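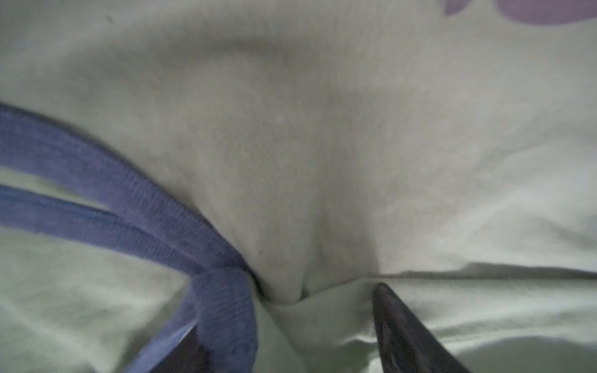
Let the Monster Stay Offstage

I finished The Marino Quarantine at two in the morning, standing up in my kitchen, because I'd gone in for a glass of water with the book in my hand and never sat back down. I want to talk about why, and it has very little to do with the infected. They barely show up! In a novel of 431 pages, I'd say you get a good clear look at one exactly once, through the window of a parked bus, and it doesn't do anything. It just stands in the aisle.

Ozan Gündoğdu has written the best outbreak novel I've read in years, and I think he did it by caring more about the paperwork than the teeth.

Some background if you haven't picked it up. Marino is a small port town that gets sealed off in June. The book starts in the fortieth week, well after the part most writers would give you as the opening. The fences are up. People have jobs at the fences. Our main character, Bosia, runs the ration desk at the old ferry terminal, and her great skill in life is remembering who has already been through the line. That's it. She can't shoot, she isn't immune, she doesn't have a chemistry degree she forgot to mention. She has a head for faces, and one morning a man comes through whose face she has already crossed off her list of the dead.

I love this so much. Look at how much work that one setup does. We learn there is a list, and that Bosia keeps it, and that she keeps it alone (her supervisor, Gerent, stopped asking to see it in the winter). We learn that somebody could be wrong. And we get there with a woman holding a pencil.

My argument, for anyone writing in this corner of fiction or just reading a lot of it, is that we've been putting the horror in the wrong place. The chase, the bite, the hand through the boarded window – all fine, I've enjoyed them a hundred times, I will enjoy them again this fall when the new Pratineck paperbacks come out. But the chase is over when it's over. You get away or you don't. A wrong name on a list is still wrong at breakfast the next day, and the day after that, and every person Bosia talks to has to be weighed against it. Gündoğdu gets 69 chapters out of that wrong name and I never once felt him padding.

Now, people do disagree with me on this. Erhan Toprak, who I swap books with and who has read far more horror than I have, gave up around the halfway mark and mailed my copy back with a sticky note that said "when does it start." I laughed, and then I thought about it for a week. He has a point about the middle. There's a stretch where Bosia goes from office to office at the harbor, and three of those visits could've been one. The man in charge of the cold storage gets a whole chapter about his knees. If you come to these books for speed, you'll be looking at the clock.

But I'd push back on the idea that nothing happens. What happens is that the town's count stops adding up. Marino had 3,865 residents on the day the fence closed, and that number is painted on the wall of the ferry terminal, and Bosia walks under it every morning. Early on it's just scenery. By chapter thirty or so I was doing subtraction in the margins. When she finally climbs up with a bucket of paint, I had to put the book down and walk around the block. It's a woman painting a number on a wall! I don't think I've been that scared by a novel since college.

The other thing he gets right is that people in Marino are bored. So many outbreak stories run on panic from the first page to the last, and panic gets flat after a while. Here there's a darts league. There's a long feud about a goat. Two teenagers put on a play about the infected, in bad makeup, and the grown-ups can't agree on whether to laugh, and that scene tells you more about what the town has been through than any flashback could. There are no flashbacks, by the way. We never see the first night. Characters bring it up the way you'd bring up a bad flood, half a sentence and then on to something else.

I know the usual advice is to show the big event. Readers paid for the big event. I've said so myself, in reviews I'd now like to take back. But I pictured that first night over and over while reading, and my version kept changing as I found out who had been where. By the end I had a worse night in my head than anybody could have written down for me, and it belonged to me, which made it hard to shake off.

Does the ending work? Mostly. I won't give it away. The last conversation between Bosia and Gerent is perfect right up until he explains himself, and then he explains himself for a page and a half – I wish an editor had taken a red pen to it. The final chapter is four paragraphs long and makes up for everything.

There's supposed to be a second book, set on the other side of the fence. I hope he keeps the bus window in mind. One good look, a long way off, and then back to the people in the line. Erhan says he'll try it if I tell him what page it starts on, so I'll be sending him my copy with a bookmark already in it.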